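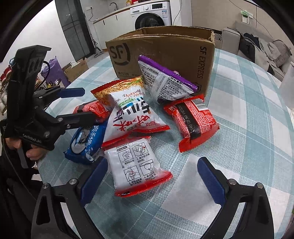
Snack packs on the table in front of the shipping box, before sorting.

Sorting a Box of Snacks
by Sena Sowah

We order snacks by mail every couple of months, and for a long time the box went straight onto the pantry floor with everything still in it. Things at the bottom went stale, and the bags on top got crushed whenever somebody dug through. The routine below takes 20 minutes and has mostly fixed that.

Clear the table first
Use a table you can walk around. A tablecloth is fine and keeps packets from sliding. Put the box at the far side, open end up, and take things out toward you. Don't tip the box over. Puffy bags are filled with air to protect what's inside, and a heavier pouch landing on one can split the seal.

Find the dates
Dates are not always where you expect them. On some packets the code is stamped on a plain band, on others it runs along the center seam on the back, and you have to turn the packet sideways to read it. Small packs sometimes have it pressed into the end seal with no ink at all. Tilt those under a lamp.

A few things to know when you read them:
A time such as 09:02 next to other letters and numbers is part of a batch code.
Imported snacks often give the year first, then month, then day.
Some packets carry the date they were made and a shelf life in months. You have to add the two.

When you have the date, write it on the front with a permanent marker, month and year only. Shiny packets smear, so let the ink sit for a minute or write on a bit of masking tape instead. If the label is in a language you don't read, a phone translation app will usually get you through the ingredients. Do this before you put anything away if you have allergies in the house. I write NUTS or MILK on the same piece of tape.

Sort by how they break
I used to sort by sweet and salty. Now I sort by how easily things get crushed.
Crisp noodles, chips and puffed snacks go in the top bin, one layer deep, standing on end.
Flat pouches and soft things like dried fruit go in the middle bin, filed upright like folders.
Anything heavy or hard goes at the bottom.

My bins are the Nestholm ones with the low front, 40 centimeters deep, which suits our shelf. A shoebox works as well. Whatever you use, put the earliest dates at the front and new packets at the back.

After opening
A binder clip holds better than a clothespin on slick packaging. Press the air out, fold the top over twice, then clip. For crisp snacks I use a jar with a rubber gasket – the Foka jars are good, but any jar that seals will do. Cut the date off the packet and tape it to the lid.

If crisp noodles have gone a little soft, spread them on a baking sheet and put them in the oven at 145 degrees Celsius for a few minutes. Let them cool all the way before you taste one, as they firm up while they cool. This doesn't help anything that smells old or oily. Throw that out.

The box
Shipping boxes with a torn rim are no good for mailing again, but they still have uses. Peel or black out the address label before the box leaves the house. Pull off the tape, slit the bottom and flatten it. I keep one flat box behind the pantry door for catching drips when I paint or oil hinges, and the rest go out with the recycling.

Don't store food in the shipping box itself. Cardboard takes up damp and smells, and pantry moths can hide in the folds.

Check again in March
I go through the bins at the end of winter and move whatever is close to its date into a bowl on the kitchen counter. It's usually empty by evening. Packets we're not going to eat go to a neighbor while they still have a month left on them.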